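Vemthorpe Work Table

The Vemthorpe table is a type of flat-topped bench used for cutting and laying out cloth. It takes its name from the village of Vemthorpe, where the first ones were made for a curtain workshop. Similar tables were later built in Skundton, with shorter legs and a lower shelf.

Design

A standard table is 244 cm long and stands on two trestles. The top is made in 2 sections, joined underneath with bolts, so that it can be carried up a staircase. Older tops were bare wood and were waxed every August, when the workshops closed. Most later ones are painted or covered.

Marked tops

Many users add lines or other marks to the surface so that cloth can be laid straight without a tape measure. The Skundton makers offered a marked top from the start, while in Vemthorpe the marks were usually drawn by the buyer.
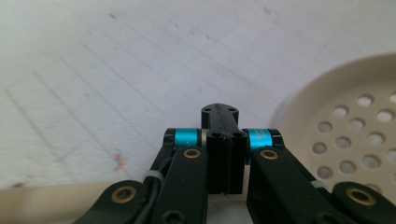 Marks wear away fastest along the front edge, where the cloth is pulled across, and are commonly redrawn after almost 20 years.

Production

The Vemthorpe workshop employed nine people at its largest. It was bought by the furniture firm Borutard, which closed the site on 06/04/2018 and moved the remaining work to Skundton. Spare trestles are still sold there.

See also: Trestle table; Aydoğan bench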